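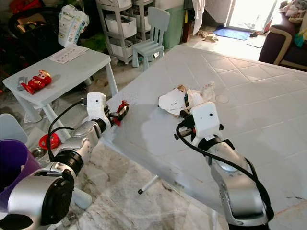 Ticket 1012 - Playroom table, Ruawai house
Status: Open (reopened 2 times)
Reported by: Tayla Rakena
Assigned to: Angus Harawira

Problem: Big white table will not come clean. Wipes skate over the diamonds and leave everything in between. Also a round mark to the right of the paper pile that has outlived three sponges.

11:00 am, Angus: Tried dish soap and a soft brush, working along the grooves. Diamonds improved. Round mark unmoved, possibly smug.

Tayla: Please clear the paper and wrappers before scrubbing. Last time they became soup.

Angus: Is the scrap with the handwriting trash or correspondence?

Tayla: Correspondence. Ask Sidra before binning anything with a word on it.

Angus: Noted. Baking soda paste on the mark next, then rinse. The scuffs by the front corner are scuffs - I am closing that part as "character."

Tayla: Reopened. Also, red figures go in the toy bin, including the one lying down on the kids' table. And check the floor under the big table for markers.

Angus: Bin first, then floor, then paste. Will update after lunch.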